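Taking Apart and Refurbishing a Desktop Tower
Student project report, Hardware Maintenance module
Cledgate College, Kudamville
November 3, 2019

1. Background

The college replaces its classroom computers in batches. When a room is refitted, the old towers go to the store on Mestska and wait there until someone decides what to do with them. Last year most of them were sent for recycling as complete units, including memory and drives that still had years of use in them. Our project was to work out whether a pair of students could strip, check and rebuild these towers within normal workshop hours, and to write a procedure that the next group could follow.

We were given 28 towers. This report covers the method, the order of work we settled on, the faults we met and what we would change. The spreadsheet of part numbers is handed in separately.

2. Working area

We used the metal table in the workshop. The ribbed top is good for this job in one way and bad in another. A tower lying on its side does not slide about on it, but small screws roll into the grooves and are slow to pick out. After the first session we kept a shallow tray next to the case and put every screw in it straight away. We also tried a cloth under the case, but it bunched up and we stopped using it.

Each tower was unplugged, and the power button was held down for a few seconds before the cover came off. We wore wrist straps clipped to bare metal on the chassis. The workshop rules ask for this and it was checked at the start of each session.

3. Opening the case

The towers we worked on are Dell machines, and the parts meant to be handled are mostly blue: the release tab for the cover, the clips holding the expansion cards and the handles on the drive trays. This made the written procedure much shorter than we expected, as in several places it only has to say "press the blue part".

The side panel comes away in one piece. We laid it flat to the left of the case with the inside facing up, so that the moulded plastic mounts were not resting on the table. On two of the towers a plastic tab on the panel had already snapped. The panel still closed, so these were noted and left.

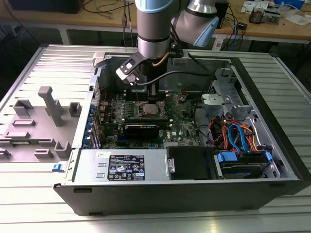

The heatsink was the slowest part to remove. The old thermal paste had hardened on most of the machines and the heatsink did not want to lift. Our first method was to pull evenly upwards, and on one tower this brought the processor out of the socket still stuck to the heatsink. Nothing was bent, but it could have been. After that we ran each machine for several minutes before shutting it down, so that the paste was soft, and then turned the heatsink slightly from side to side before lifting.

Old paste was wiped off the processor with isopropyl alcohol and a lint-free cloth. Cotton buds were no good as they left threads behind.

4. Order of work

We changed the order twice. The version below is the one we used for the greater part of the project.

Photograph the cabling before touching it.
Remove the side panel and set it down inside face up.
Unplug the drive cables at the drive end first.
Slide out the hard drive with its blue rails still on.
Remove the heatsink and clean the processor.
Remove the memory and write down the slot each module came from.
Release the graphics card, where fitted.
Brush out dust, working towards the rear panel.
Leave the power supply in place unless it fails the test.

In our first version the memory came out before the heatsink. It seemed sensible because the modules are easy to reach, but the slots were then open while we were scraping paste and brushing dust close by. We moved it to after the heatsink and had fewer problems.

Leaving the power supply in also saved time. It takes up a good part of the lower side of the case when the tower is lying down and its cables run to nearly everything. Taking it out means freeing all of them, and putting them back neatly took us longer than any other single step.

5. Cabling

The data and power cables were the untidiest part of every tower. They come together in the gap between the motherboard and the drives, and after years of repairs they had been pushed in wherever they would go. The blue data cables are easy to follow by eye. The orange and red ones pass under and over them, and it is not obvious which should be moved first.

We tested two ways of dealing with this. One was to label every connector with masking tape. The other was to take one photograph from directly above and unplug only what was in the way. Labelling was safer but added some 8 minutes to each tower, and the tape left a residue on the plugs. The photograph was enough once we knew the layout. For new students we would still recommend labels on the first tower only.

Cable ties were used at the end to hold the spare length against the drive bracket. They must not be pulled tight, as the data cables do not like a sharp bend near the plug – we had one drive that was not detected until the tie was cut and the cable allowed to lie in a wider loop.

6. Memory

Most of the faults we found were memory faults. A typical tower would power on, beep and show nothing on the screen. In the majority of these cases the module itself was sound and the contacts were dirty, or it had not been pushed fully home.

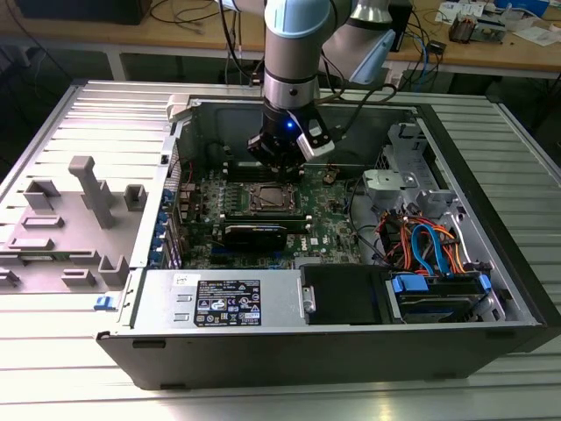
The row of slots lies above the processor area when the tower is on its side, and the modules have to go in straight. Pressing one end down and then the other will close the clips, but the first end tends to lift again slightly. It is better to place a thumb on each end and press both together until the clips move in. If the notch does not line up, the module is the wrong way round and should be turned, never forced.

Modules were tested one at a time in the first slot and then in pairs. A full memory test was left running while we worked on the next tower. This overlap is what made the timetable possible, and without it we would not have got through the batch before the December deadline.

7. Storage

The drives sit in blue plastic rails and slide out without tools. Each one was wiped and then checked for errors using the college's standard software. Drives that reported reallocated sectors were set aside for destruction and not reused, even if the number was low. We discussed this at length in the group. Some of us felt that a drive with a single bad sector would be fine in a spare machine, but the technicians' policy is clear and we followed it.

Where a drive was rejected, the rails were kept. They are easily lost, and a drive cannot be fitted properly without them.

8. Cost

We had a small grant from the Liyanage Fund, which paid for thermal paste, alcohol, cloths, brushes, cable ties and a set of replacement coin cells. The grant was 1,000 and we spent 717 of it. The largest item was replacement memory for towers where modules had been removed before the machines reached us. The coin cells were cheap and should be replaced in every machine without testing, as several went flat within days of being measured as good.

9. Discussion

The work can be done by students in pairs. One person handles the parts and the other reads out the steps and writes up the record sheet. When both of us worked inside the case at once, we got in each other's way and the record suffered. Swapping roles between towers kept it from getting dull.

The weakest part of our method was the record sheet. It had one box for "condition", and people filled it in very differently. "OK" was used for a clean machine, for a dusty machine that worked and for a machine that had not been tested yet. The revised sheet in Appendix B has a separate line for each component and a box for the date of the test.

We also underestimated dust. The brush was suitable for the board, but the fins of the heatsinks needed compressed air, and this has to be done outside. On wet days the heatsinks were bagged and left until later, and two of them were mixed up as a result. They were the same model so it made no difference, though the bags should have been marked.

10. Recommendations

Warm each machine before removing the heatsink.
Take the memory out after the heatsink, not before.
Leave the power supply fitted unless there is a reason to remove it.
Mark all bags with the tower number.
Replace every coin cell.
Use the revised record sheet from the first day.

The next group will also need a decision on the towers with broken side panel tabs. They work normally with the panel closed, but we do not know how many more times the panels can be taken off. They are on the lower shelf in the store with a yellow sticker on the front.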